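Getting the most from your light bulbs: changing, cleaning and storing them

Last updated 21/10/2025

I love a job that takes two minutes and makes a whole room look better, and light bulbs are full of them! Most of us only think about them when one goes pop, and then it's a hunt through the kitchen drawer by torchlight for something with the right fitting. A bit of looking after goes such a long way. I've gathered up everything I do in our house, from dusting to storing, and I hope you find something in it you can use tonight.

Start with a good dust

If you've never wiped a bulb, you are in for a treat. Kitchens are the worst, with that sticky film that comes off the hob and grabs every bit of fluff going. I did the pendant over our table last January and had to go back and check I hadn't put in a brighter bulb by mistake.

Switch off at the wall, or at the fuse box if it's a ceiling light, and leave the bulb until it's properly cold. Sixty minutes is what I allow for the old halogen in the hallway. Take the bulb out, hold it by the neck and go over the rounded part with a dry microfibre cloth. For greasy ones, dampen a corner of the cloth with water and the tiniest drop of washing-up liquid, wring it out until it feels almost dry, and keep it well away from the metal end. Then buff with the dry side. Never spray anything straight on to a bulb, and don't put it back until you are sure there's no damp on it anywhere.

Chalky smudges on the neck are very common and usually come off with a dry cloth and a bit of patience. An old soft toothbrush (a clean, dry one, please) is brilliant for the rings and grooves further down. If a mark won't shift, leave it be. It's hidden by the shade anyway.

Getting hold of a big one

Large bulbs look wonderful in a plain pendant, but they are slippery things and it's very tempting to grab them by the widest part and twist. Don't! The join between the top and the neck is the bit that suffers. Get your fingers low down, on either side of the neck, and turn from there with gentle, even pressure.

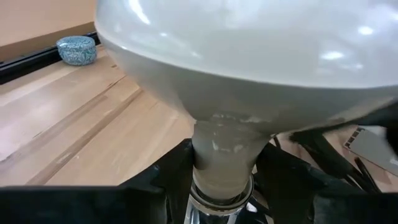
If it feels stiff, stop and turn it back a little before trying again. A bulb that has gone in at a slant will always feel tight after half a turn, and forcing it can spoil the thread in the holder. I put mine in by turning it the wrong way first, very lightly, until I feel it drop into place, and then I turn it the right way. You stop when it's snug - no extra heave at the end.

Rubber-palmed gardening gloves are marvellous for a stubborn one, and they also help if your hands are a bit stiff in the mornings like mine. If a bulb has broken in its holder, get the power off at the fuse box before you go anywhere near it, and call an electrician if you are at all unsure.

Before you buy a new one

Take the old bulb with you, or write down what's printed on it. The three things to match are the fitting, the size and the highest wattage your lamp allows, which is normally on a little sticker inside the shade or on the holder. I once brought home a gorgeous big globe for our Stevby table lamp and couldn't get the shade back on, so now I measure across the widest part as well!

A dimmer needs a bulb marked as dimmable. It's easy to miss on the packet and it will save you a lot of flickering.

Storing the spares

My spare bulbs live in a Vuvside shoe box at the bottom of the linen cupboard, each one in its own cardboard sleeve, standing with the metal end down. No sleeve? An odd sock does the job beautifully. I write the room on the outside in pencil - "landing", "desk", "fridge" - and it means anyone in the house can find the right one without asking me.

Go through the box once a year. We had 26 in ours the last time I turned it out, and 21 of them fitted nothing we still own. The good ones went to neighbours and friends, and I got half a shelf back.

And the dead ones

LED and energy-saving bulbs shouldn't go in the ordinary bin. Plenty of larger supermarkets and DIY shops have a collection point near the door, and your local tip will take them too. Keep a small lidded tub somewhere handy and drop them in as they go, wrapped in a sheet of newspaper. Ours sits beside the old batteries, and both go along on the next trip out.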